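Desk Top Bottles, Chargers and Lamps: Placement and Cleaning Notes
Updated Feb 14, 2021

These notes cover a small desk that also serves as a dressing table, the usual arrangement in a one-room apartment or a dorm. The desk holds toiletries, a lamp and one or two chargers. Most of the trouble comes from liquids stored next to electrical parts, and from small packets that collect at the back.

1. Clear and sort

Take everything off the desk and sort by contents: liquids, dry goods, electrical. Sample packets and sachets count as liquids. Check the crimped seam of each one under good light. A packet with an oily seam goes in the trash. Packets worth keeping go in a shallow tray with a lip, standing on edge like index cards. The small Isano drawer tray fits most of them and can be washed in the sink.

Check the bottom of each bottle with a dry paper tissue. Pump bottles leak at the collar more often than at the base, so wipe there too. If the tissue picks up product, unscrew the pump, clean the threads with warm water, dry them and reassemble.

2. Clean the surface

Sealed or laminated tops: damp microfiber cloth, one drop of dish soap, wipe dry right away. Oiled wood: cloth wrung out almost dry, no soap, then the maker's oil once the top is dry to the touch.

Sticky rings left by lotion soften if a warm damp cloth is laid over them for 2 minutes. Do not scrape with a blade. A plastic card held flat will lift the residue. For marks that stay, rub along the grain with a 2000 grit pad on lacquer only, very lightly, and test on the underside first. Finer pads leave a shine that shows under a desk lamp.

Nail polish remover, perfume and alcohol-based toner dull lacquer within seconds. Blot these spills, do not wipe. Keep the bottles on a saucer or a silicone coaster.

3. Place the liquids

Tall, narrow bottles go at the back when full. Once a bottle is down to its last quarter it tips easily, and a light plastic one will fall when a sleeve brushes it. Move these into a holder or decant them. Veron makes a narrow rack with a raised edge that takes 7 standard bottles — measure the base of your widest one before buying, because the slots do not flex.

Turn pump spouts to face the wall or lock them down. A spout that faces the chair gets pressed by books and elbows. Nozzle bottles are stored upright with the tip closed; if the tip has no cap, fold a tissue over it and hold it with a small rubber band.

Cups used for brushes or pens should stand at the side of the writing hand. Empty and rinse them when the desk is cleaned. Dust and hair settle in the bottom and hold moisture.

4. Route the cables

Unplug before moving anything. Lamp cords should drop behind the desk by the shortest path and should not cross the area where bottles stand. If the wall outlets are above desk height, leave a drip loop: let the cord hang below the outlet before it rises to the plug, so that liquid running along it falls off at the low point.

Adhesive clips hold best on paint that has been wiped with a dry cloth and left alone for a day. The Bullby clip in the medium size takes a lamp cord and one phone cable. Press it for a full minute.

Loose power adapters should not lie flat next to liquids. Stand them on a riser or fix them to the rear edge with hook-and-loop tape, vents uncovered. Leave a finger's width of air on each side.

5. Under a shelf

Where a shelf unit stands on the desk, its legs make corners that trap packets and dust. Keep 65 mm clear beside each leg, enough for a hand with a cloth. Felt pads under the legs stop scratching, but they soak up spills and should be replaced once they feel stiff. The Kováčik cork pads wear longer and can be trimmed with scissors.
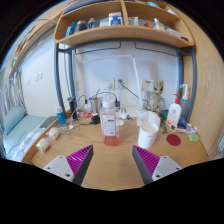
Models and figurines with open detail should be dusted with a soft dry paintbrush, working from the top down, before the desk itself is wiped. Do not use spray polish near them. The lamp arm comes next, with the lamp switched off and cool: hold the joint steady with one hand and wipe away from it with the other. If the arm sags afterward, tighten the joint screw a quarter turn and check again.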